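Finlow Party Cake Kit: what you get, and whether you need it
Kallbridge Kitchen Supply > Baking > Birthday and party > Kits

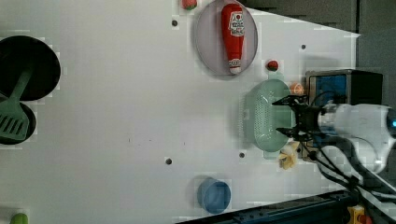
I should say at the start that I don't like cake kits. I have sold them in this shop for years and in that time I've taken back more of them than anything else on the baking shelves. Most are a packet of sponge mix you could have bought for a quarter of the price, a piping bag that splits at the seam, and a box with a photograph of a cake that was plainly made by a professional in an afternoon with no children in the house.

So when the rep from Finlow came in with this one I told her I'd take a single kit home and make it twice before I'd stock it. She sent two. The page you are reading is what I think after making both, and after a year of customers telling me what they think.

What is in the box

One pair of loose-bottomed tins, 6 inch
One turntable, plastic
One long palette knife
One side scraper, plastic
Ten disposable piping bags
Three nozzles: small round, large round, open star
Card templates for numbers 0 to 9
Cake board
Booklet

There is no cake mix, no icing and no food colouring. People ring up about this, so please read that line again before you order. The old Finlow box did have a mix in it and a few shops are still selling that version under nearly the same name. If yours has a yellow lid, it's the old one, and it didn't come from us.

The tins

Good. Better than I expected. They are heavier than the supermarket sort and the bases sit flat. I tested them with water and they leak, as every loose-bottomed tin leaks, so don't put a thin batter in them without lining them properly. An ordinary sponge is fine. A chocolate cake made with boiling water will be on the floor of your oven.

They are small. A two-layer cake this size does ten to twelve polite slices, and there is no such thing as a polite slice at a teenager's party. If you are feeding more than that, buy a second pair of tins, or make a tray of something plain to stand behind it and do the real work. The booklet claims you can get "up to 20 generous portions". I cut one into 20. They were not generous and several of them fell over.

The turntable

It turns. It also wobbles slightly if you lean on it, and if you are used to a cast iron one you will hate it. For two or three birthdays a year it's perfectly all right. The non-slip ring underneath collects icing sugar and stops being non-slip, so wipe it.

I'd have left it out and knocked the price down, and I told Finlow so. They said the turntable is what sells the box. They may be right about that.

Palette knife and scraper

The knife is the best thing in the kit. It has some bend in it but not too much, and it cleans up easily. I still use the one from my first box.

The scraper has a straight edge and a wavy edge. I have never met anybody who used the wavy edge twice.

Nozzles and bags

Three nozzles is enough. You'll see sets with 146 pieces for sale elsewhere, and I'd ask you to think about which of the other 143 you were planning to use. The star nozzle is a decent size and gives a proper swirl. The small round one is too small for any icing with bits in, so sieve your sugar.

The bags held up. I overfilled one on purpose and it went at the top, where it ought to.

The number templates

I was ready to sneer at these. You lay the card on the finished sponge, cut around it, and you have a number shape about the height of your hand. The 1, 4 and 7 work well. The 8 has two small holes that are a misery to cut out, and the 6 and 9 are the same card turned round, so you are paying for nine templates and being told it's ten.

They are card, so they go greasy. Trace them on to baking paper the first time and keep the originals in the box. The booklet says "wipe clean". You can't wipe them clean.

The booklet

Thin. The vanilla sponge recipe works if you ignore the timing – it says 20 minutes and mine wanted 28, in both ovens I tried. The buttercream is too sweet for me, but children will disagree. The "rainbow surprise cake" on the back page needs six layers and you have been given two tins, so the surprise is that you'll be washing up between bakes until bedtime.

Our baking tutor, Ratih Gunawan, has written a better sheet and we put a copy in with every kit we send out. It has her plain sponge, a chocolate one that won't leak, and a lemon buttercream that sets firm enough to travel. She also gives quantities for an 8 inch tin in case you have one already.

Who it suits

Someone who bakes a bit, has no decorating gear at all, and has a birthday coming. A grandparent who has been asked to do the cake. A student moving out.

Who should leave it alone

If you already own tins and a palette knife, buy the nozzles and bags separately. It comes to a good deal less and you won't have a turntable to find a cupboard for. The same goes if you make one cake a year. A cake smoothed with an ordinary table knife and covered in sweets has never disappointed a child that I know of.

It isn't a present for a young child either, whatever the front of the box suggests. The palette knife is not sharp but the nozzles are small and the tins have an edge on them. For little ones, get a wooden spoon and an apron and let them do the sprinkles.

How it compares

We stock two others, mostly so that people can see the difference.

The Pivier set costs more and has metal everything, including a very nice scraper. Its tins are 8 inch. The box is enormous and the recipes are translated so oddly that one of them tells you to "rest the cook". If you are going to bake often, it's the better buy, and I'd have it over the Finlow.

The Mandagi starter box is cheaper and I only half recommend it. The tins are thin and catch at the sides. The nozzles are fine. It does come with candles, which seems to win a lot of people over, though you can get candles at any corner shop.

What customers say

A fair sample, good and bad, from the reviews left on this page.

"Made a root ginger cake for my dad's 70th and used the 7 and the 0. Looked smart. The 0 cracked when I moved it but I filled the join with icing."

"Turntable arrived with a scratch. Replaced without a fuss. Not sure I needed it in the first place."

"No cake mix!! Should be clearer." (We have since made it clearer. See above.)

"Third birthday in one month in our house and it's been through the dishwasher a lot. Knife still good, tins have dulled a bit."

"My son asked for blue and the colouring isn't included so that was another trip out."

Cleaning and care

Tins: by hand if you can be bothered. The dishwasher dulls them, though they bake the same afterwards. Dry them straight away or the rim will spot.
Turntable: damp cloth. Don't soak it.
Nozzles: soak in hot soapy water and push a cotton bud through.
Bags: throw them away. I know people who wash them. I wouldn't.

Delivery and returns

Orders go out from Kallbridge within two working days. The box is too big for a letterbox. Unused kits can come back within 30 days. Used ones can come back if something is faulty, and I do look, so please don't send me a tin with half a sponge still in it and tell me it arrived like that.

We took 1,000 of these in April and I thought it was far too many. We are now down to the last few shelves, so I was wrong about the number, if not about the turntable. The next delivery will have a slightly different booklet. Finlow tell me the timings have been corrected. I'll believe that when I've baked from it, and I'll change this page if they have.

Page last checked: 2025-10-29

Often bought with this kit: gel colours (set of four), spare 6 inch cake boards, baking paper circles, tall candles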